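Learning to Love Winter Fog

My February walks on the marsh road, and why I keep going back
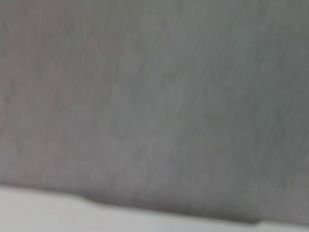
How it started

I moved out to Floltden for the rent, and for the first few weeks I thought I'd made a terrible mistake. I'd open the curtains at seven and there would be no hill, no church, no road past the mailbox. My neighbor Njål Lunde, who has lived out here his whole life, told me to put on a hat and go walk in it. So I did, mostly to be polite, and I came home two hours later completely hooked!

I've been out nearly every morning since. My usual loop is 5 miles, starting at the Løken footbridge, following the drainage canal out to the old pump house and coming back along the marsh road. On a clear day you can see the entire route from the bridge and it looks a bit dull, to tell you the truth. In fog it's a different walk every single time.

The sound of it

I was not ready for how much you hear. Your eyes give up after a while and your ears take over, and suddenly there are geese talking in the field on your left, and a tractor idling somewhere, and water dripping off the reeds. Last Friday I heard a heron take off so close to me that I ducked. I never saw it. I just heard those big slow wings (they creak! like an old gate!) going away over the canal.

Voices carry in a strange way too. I once followed two people chatting about a leaking radiator for what felt like half a mile, and they turned out to be on the opposite bank.

A little bit about what fog is

I went down a rabbit hole on this, so bear with me. The kind we get most is radiation fog, which forms on clear, still nights when the ground loses its heat and chills the damp air sitting right on top of it. It likes low, wet places, and Floltden is nothing but low, wet places. It usually burns off by late morning once the sun gets to work on the ground.

Then there's advection fog, where mild, moist air slides in over cold ground or cold water. That one can show up in the middle of the afternoon with a breeze behind it and stay for days. I love it even more. You can stand on the footbridge and feel it come up the canal on your face.

If it's below freezing you may get rime, those white feathers of ice that grow on fence wire on the windward side. I've had two good rime mornings so far and I talked about both of them to anyone who would listen.

What I bring

A wool hat, always. Fog soaks your hair faster than drizzle does. A bright jacket, even though I hardly meet a car on the marsh road — drivers can't see you, and you'd be amazed how late you see them. I carry a headlamp and a thermos of ginger tea, and I leave the earbuds at home.

I stick to paths I already know by heart. I tried a new one near Grotine in January and walked around the same hay barn twice before I worked out where I was.

Company

Chih-ming Au came out for a weekend and complained all the way to the pump house, and then asked if we could go again the next morning. We did, and we got that wonderful moment when the sun shows up as a flat white coin and you can look straight at the shape of it through the murk for a second before it gets too bright. Chih-ming has now bought a hat.

The forecast for tomorrow says light wind, clear skies overnight and a low just above freezing. My boots are already by the door.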